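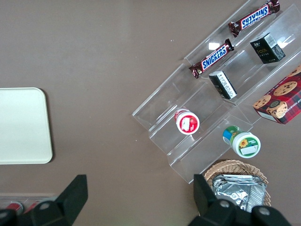

Lukari Tiered Display Stand, Reviewed

2 min read

I bought the Lukari stand in October for the snack table at our office, which until then had been a shoebox with its lid torn off. It's clear acrylic, it comes in steps, and it makes a Snickers look like it has an agent.

Assembly took 30 minutes. Kostero, the shop that sold it to me, says 4. I can only assume their person skipped peeling off the protective film, a job for someone with long nails and no plans.

Good points: it's steady, it wipes clean with a damp cloth, and you can see what's on the back step without moving the front. Bad points: it shows every fingerprint in the building, and under our ceiling lights it throws a glare right where you're trying to read a label. Mine also arrived with a scratch on one side – small, but I know it's there.

The cheaper Lokdale version wobbled when I closed a drawer nearby. It went back after two days.

Would I buy the Lukari again? Yes, but I'd wait for a sale. Snack sales are up and so, sadly, is my share of them.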